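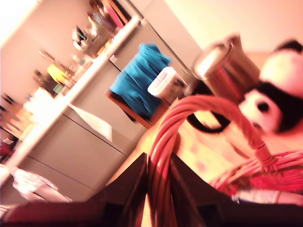

How Does a Robot Decide What to Do Next?

A page for young readers from the Jindamby Learning Center
Reading level: grades 4 to 6

When you pick up your school bag, you do not have to think very hard. Your eyes find it, your hand goes to it, and your fingers close. A robot can do the same job only when somebody has written software for it. Software is a set of instructions that a computer follows.

At Jindamby, the software that runs the robot arm is called Flumow. It has four jobs: looking, planning, moving and checking.

Looking

A camera does not know what a basket is. It sends the computer a large grid of tiny colored dots, called pixels, and each pixel is only a few numbers. The part of Flumow that makes sense of those numbers is called perception.

Perception software learns from practice pictures. Before Flumow could find a basket by itself, it was shown 1356 pictures of baskets, toys, cups and other household things. People had drawn an outline around each thing and typed its name. After enough practice, the software can make a good guess about a picture it has never met before.

It is still a guess. Colored light can make a tan basket look pink, and a fast-moving camera makes everything blurry. For this reason, Flumow gives every guess a score. If the score is low, the arm waits and takes another picture.

Planning

Next, the software must choose a path. Suppose you wanted to lift a basket off a crowded table. You would raise it high enough to clear the other things before moving it sideways. Flumow has to work this out with numbers.

The planner is the part that does this work. It imagines many paths, nearly 200 for one lift, and throws away any path that would bump into something. From the paths that are left, it picks a short, smooth one. It must also choose where to hold on. The top of a tall handle is often a good place, as the basket can hang straight down from there.

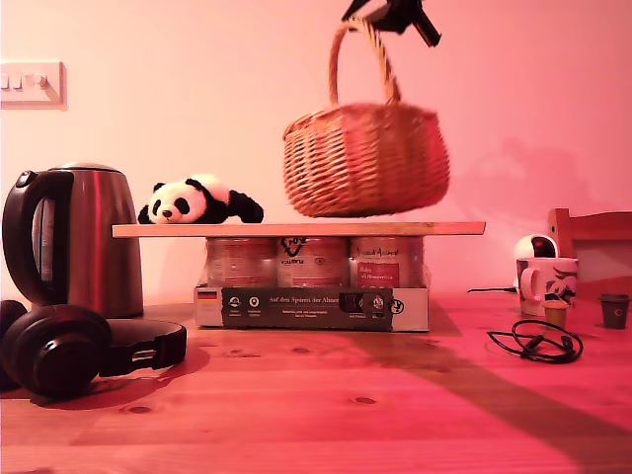

One young reader, Krasniqi, wrote to ask whether the robot gets bored of trying so many paths. It does not. A computer has no feelings about its work, and it can compare all of those paths in less time than it takes you to blink.

Moving

A plan is only a list of places to go. The part of the software called control turns that list into motion. It tells each motor how far to turn and how fast.

Control software repeats the same three steps many times every second:

1. Measure where the arm is.
2. Compare that with where the arm should be.
3. Send a small correction to the motors.

This is called a feedback loop. You use one when you ride a bicycle in a straight line — you lean a little, notice it, and lean back.

Checking

When a move is over, Flumow looks again. Is the basket where the plan said it should be? Is it standing upright? The answers are saved in a file called a log. Engineers read the log to find mistakes, which are known as bugs, and then they change the instructions.

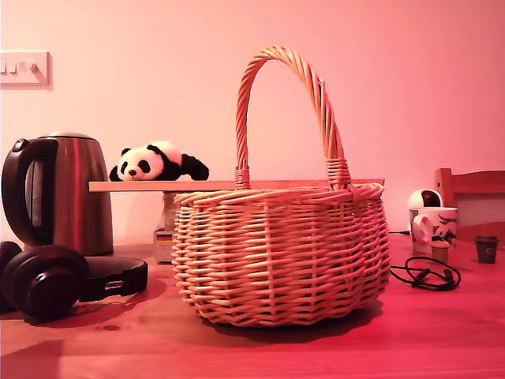
A woven basket with a tall handle on the table.

Words to Know

Perception: software that finds and names things in a picture.
Planner: software that chooses a safe path.
Control: software that tells the motors how to move.
Log: a saved record of what a program did.

Try It Yourself

Ask a partner to close their eyes. Using only the words "left," "right," "forward," "back," "up," "down," "open" and "close," guide your partner's hand to pick up a pencil. Write down each word you use. You have just written a program.

The next page in this series, on how robots measure distance, will be posted in November.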